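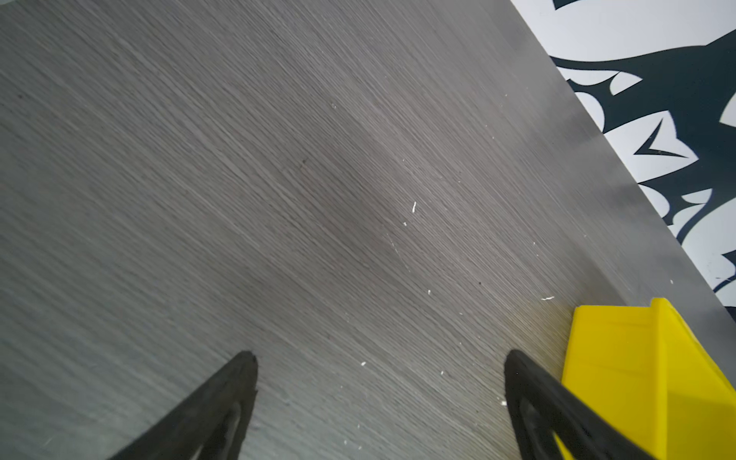 **Vosis Language School adds summer study program in Szabo**

15 August 2023 – Vosis Language School will open a second summer program for overseas students next June. Classes will be held at the Flarus campus in Szabo and last 4 weeks.

The program has 200 places. Students choose one language course and one elective, with no more than 20 students to a class.

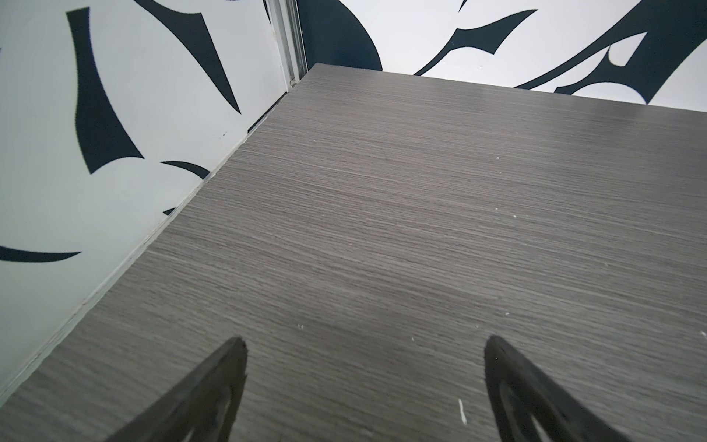

Housing is in shared apartments, 3 students to a unit. Breakfast is included in the fee. Applications go through the Clarnex student portal.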